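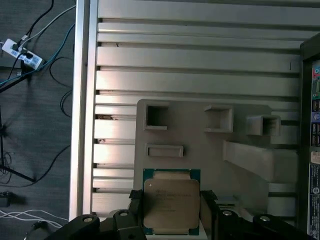 A processor in front of the grey plate at Lalberg.

I have been promised the end of the bent pin, the lost part and the muddled drawer more often than I care to remember, so I went to see Maiara Magalhães in a poor mood. She looks after the parts bench at Lalberg, a small firm that buys in used computer processors, sorts them and sells them on. Her idea is that most of the harm done to these things comes from where people put them down. Her answer is a plate with a pocket in it. The project is called Narau, it has its own name badge, and I asked her straight away why a pocket needs a name.

"It was called the plate for a long time," she said. "Then we had to put it on an order form."

Fair enough. But a processor already comes with somewhere to live. It has a box, or a clear plastic shell, or at worst a square of foam. What does a plate do that foam doesn't?

"Foam is fine for posting. It's no good for working. You press a chip into foam and you've got to dig it out again, and your nails go under the edge. People think the metal top is the bit to worry about, with the writing on. You can breathe on that all day. It's the underside I lie awake over."

I suggested that careful hands might be cheaper. Magalhães did not argue. Her own hands are careful, she said, and she still dropped a tray in September and spent the evening on the floor. She would not tell me what the tray was worth.

She did give me some figures. The last batch to go through the bench was 476 processors, and by her own record 5 came back from testing as faulty. The batch before that, done the old way, was bigger and worse. I asked whether the two had been bought from the same place, and there was a pause.

"No. The first lot came from Fagundes and the second from a clear-out. So you could say the clear-out was just better stock."

I did say so.

"I know. I'd say it too. I want to run 3052 through before I put it in a brochure."

It is an odd number to settle on. It is what she has in the store room, she said, and she would like to see the back of them.

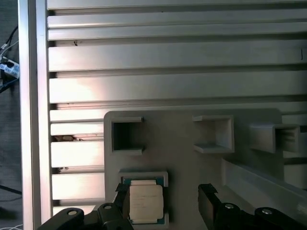
A processor in its pocket on the plate.

The pocket is the part she is proudest of, and I will admit it is a plain, sensible thing. It is a shallow square with low walls, cut close enough that you can still see a thin teal-green edge round the metal. I wondered if it wasn't too close. Anything made to fit one square will be wrong for the next one, and makers of processors are not known for keeping to a size to please people with plates.

"You change the pocket," said Magalhães. "It's a small part of a big plate."

So you need a new plate each time?

"At the moment you need a new plate each time. Yes."

This seemed to me a bigger problem than she was making of it. Lalberg handles old stock, which means a mixture of whatever turns up in a carton. If every shape needs its own plate, the store room will soon hold more plates than chips. She told me she has 2 sizes that cover most of what they see. The rest go back into foam, the same foam she had been so rude about.

"I wasn't rude. I said it was for posting."

We moved on to the square holders that stick out above the pocket. I had taken them for decoration. She was a little hurt by that, and said they were there to try out other parts that have to stand upright, or at a slant, and that she had not made up her mind about any of them. One has ribs on the inside. I asked what the ribs were for.

"Grip, I hope. Ask me later."

There is a good deal of "ask me later" about Narau. I don't hold it against her, but Lalberg's sales sheet is less modest. It calls the plate "the last resting place your components will ever need", which I read out to her. She put her face in her hands. The wording came from Hokus, the agency that does their leaflets, and she says she has asked twice for it to be changed.
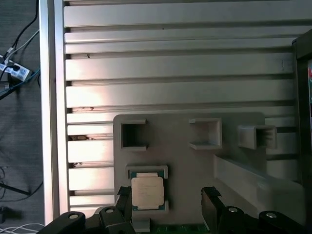
My real quarrel is with the word "tidy", which is on that sheet as well. A well-kept bench is a habit, and I have never seen a piece of kit give anyone a habit they didn't have. The plate is smooth and square and fixed to a wall of metal rails, and very smart it looks. Step to the left of it, though, and there is a white power strip lying on the dark carpet with black cables wandering past, and a knot of white ones curled up further along. There are even a few specks in the grooves of the rails. I asked Magalhães whether the tidying had been meant to stop at the metal post.

She laughed at that. "The cables aren't for sale."

No, but people catch their feet in cables, and someone holding a tray of processors is just the person who will. She granted me that one, and said a length of trunking had been on the shopping list for ages. I got the feeling it would stay there for a while.

I asked what would make her give up on the whole thing. She thought about it for longer than I expected.

"If the big batch comes out the same as foam, I'll stop. I'll keep one for my own bench, mind. I like it."

And if it comes out only a bit better?

"Then we'll have an argument about what a plate costs. I'd probably lose it, to be fair. They're slow to make and I keep changing them."

That is more than most people selling something have ever told me, and I wrote it down in full. I am still not persuaded. A gain seen across a single batch, from a different seller, is no gain at all until it has been seen again, and she knows it. She has said she will send me the figures for all 3052 whichever way they fall, faulty ones included. I have asked for the Fagundes chips to be listed on their own.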